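Vovumeo Bench Planning Notes
README for the equipment budget folder
Last edited 28/05/2025, maintained by Mwangi Kioko

What this folder is for

If you're working out what it takes to set up a tabletop arm station for everyday objects, start here! The folder holds the shopping list, the quote comparison and the floor plan for the Grudelen room. We began it in April as a single spreadsheet and it has grown into something other groups keep asking to borrow, so please do copy it and change what you like.

What's in it

bench_list.csv - every line item for one station, with supplier and lead time
quotes/ - replies from Lumenta and Inden, as received
floor/ - room plan with walkways and socket positions
props.csv - mugs, cups, cloths and other small things

How to read the bench list

One row is one thing you can order. The arms come first because they take up most of the budget and have the longest lead time, 11 weeks on the last quote. Framing, mounts and cabling follow, then the computer and its desk.

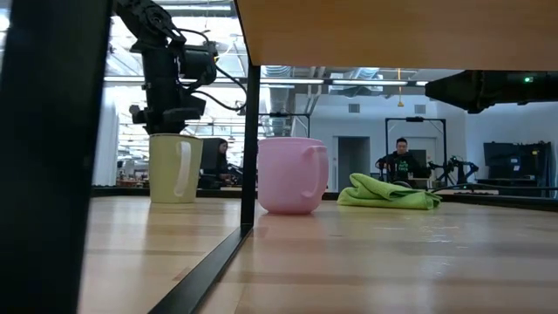 Props are the cheap and cheerful end of the list, and I love how far they go. Ordinary kitchen mugs in different colours and a towel will keep a station busy for ages. Buy spares in the same order, as shops change their ranges and a matching mug can be hard to find later.

Things we budgeted too little for

Cabling and framing, mostly. The first draft put 488 pounds against both together and we went over that on the framing alone. Extra rail is well worth having - you will want to move something in the first week. Allow more than 8 hours for assembly, with 2 people.
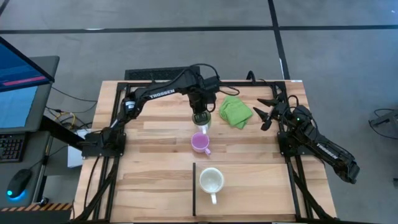
Floor space is the other one. Measure with the arms reaching past the bench, then add the desk, then add room for a chair and someone walking behind it. The plan in floor/ has all this drawn in.

Known gaps

Inden quoted without delivery, so the totals in quotes/ can't be compared line by line yet. Spare gripper fingers are missing from bench_list.csv. Prices are before VAT.

Corrections and new quotes are very welcome. Send them to Mwangi with the row number in the subject line.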